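Laborbuch Greiftechnik, Standort Retstead
Eintrag vom 14. Mai 2026
Betreff: Vergleich der Handsteuerungen Skustevine und Stolholm an dünnwandigen Bechern

1. Anlass
Nach dem Wechsel der Steuerungsfirmware lagen für die Fünffingerhand keine belastbaren Werte an nachgiebigen Objekten mehr vor. Die Messreihe vom August des Vorjahres wurde noch mit der alten Stromregelung aufgenommen und ist mit den heutigen Daten nicht vergleichbar. Geprüft wird daher, welcher der beiden Regler bei Papierbechern ohne bleibende Verformung auskommt und zugleich beim Stapeln genügend Halt bietet. Die mechanische Hand bleibt in beiden Fällen dieselbe, getauscht wird allein der Regler.

2. Einstellungen
Regler Skustevine: Positionsregelung mit Strombegrenzung, Schließgeschwindigkeit auf 50 Prozent. Regler Stolholm: Kraftregelung über die Fingerströme, gleiche Schließgeschwindigkeit. Die Annäherungsbahn des Arms ist in beiden Durchgängen identisch und unter Heydari abgelegt, Parametersatz 111. Wer den Satz lädt, prüfe bitte vorher den Nullpunkt des Daumens; er war heute früh verstellt und musste neu angefahren werden. Die Haltezeit nach dem Schließen beträgt 700 ms, erst danach hebt der Arm an.

3. Durchführung
Zunächst wurde nur gegriffen und abgesetzt, anschließend gestapelt. Mit Skustevine schließen die Finger gleichmäßig, die Endlage hängt jedoch stark davon ab, wie genau der Becher auf der Sollposition steht. Bei seitlichem Versatz drückt der Daumen die Wand ein, bevor die übrigen Finger anliegen. Ein Becher wurde dabei geknickt und ausgesondert.
Mit Stolholm trat dieser Fehler nicht auf. Der Daumen wartet auf den Gegenkontakt, was den Griff merklich verlangsamt. Bis zu 3 Nachregelungen pro Griff sind im Protokoll verzeichnet. Störend ist ein leichtes Zittern der Fingerspitzen kurz vor dem Anheben; es klingt innerhalb der Haltezeit ab. Eine Dämpfung im Regler wurde versucht und wieder zurückgenommen - der Griff wurde dadurch zu weich, und der Becher drehte sich um seine Hochachse.

4. Stapeln
Der obere Becher wird leicht geneigt über den unteren geführt und erst beim Eintauchen aufgerichtet. Die senkrechte Zuführung ohne Neigung wurde verworfen, der Rand setzte zu häufig auf. Kritisch ist das Öffnen der Hand: Die Finger liegen über dem Rand und nehmen den Becher beim Zurückziehen mit, sofern der Daumen nicht zuerst löst. Die Reihenfolge ist im Ablauf entsprechend geändert, bei Skustevine lässt sie sich allerdings nur über einen Umweg in der Gruppenansteuerung festlegen.
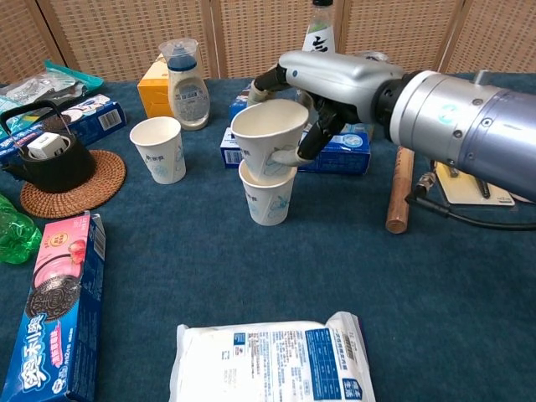 Ottó Erdős wendet zur Öffnungsreihenfolge ein, ein verzögertes Lösen der Finger verdecke nur eine zu hohe Restkraft. Er schlägt vor, die Kraftvorgabe vor dem Öffnen in einer kurzen Rampe abzusenken und erst danach über die Reihenfolge zu entscheiden. Außerdem sei der Vergleich unvollständig, solange Skustevine ohne die optionale Kontakterkennung betrieben werde.

Der Einwand wird aufgenommen. Die Rampe ist bei Stolholm ohne Eingriff in die Firmware möglich, bei Skustevine ist die Freischaltung der Kontakterkennung zu beantragen.

5. Vorläufige Bewertung
Für dünnwandige Becher wird bis auf Weiteres der Regler Stolholm verwendet. Für starre Objekte besteht kein Grund, von Skustevine abzugehen, die kürzere Schließzeit ist dort von Vorteil.

6. Offene Punkte
Kraftrampe vor dem Öffnen einbauen und den Stapelablauf wiederholen.
Kabelführung am Handgelenk bei voller Drehung prüfen.
Nullpunktfahrt des Daumens in die Startroutine aufnehmen.
Parametersatz 111 nach der Änderung unter neuer Nummer ablegen, den alten Stand nicht überschreiben.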